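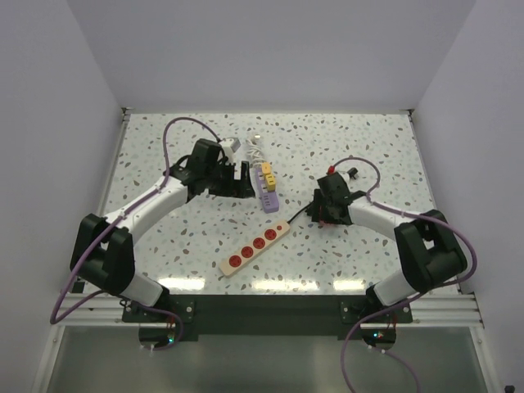

The fix-it evening in Skollisberg is back in August, and I'm thrilled! Chukwuemeka Akande has picked extension cords and chargers as the first theme, so dig through your drawers. A couple of power strips and a few small plugs on a speckled tabletop will look familiar to anyone who has ever tried to set up a desk - mine never match either, one lavender and one beige is pretty much my house. Doors open at 6 p.m. and there are 30 spots. 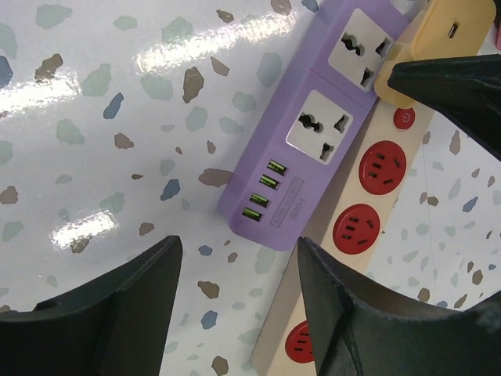 Bring whatever you've stopped trusting, plus the things you just can't figure out. I always want to know what fits where before I pack for a trip, and a strip like the purple one, with four green-tongued USB ports next to its white sockets, would save me a whole pouch of chargers. The beige one has round red sockets and a red power button (I love that). Sign up at the Mwakalinga front desk.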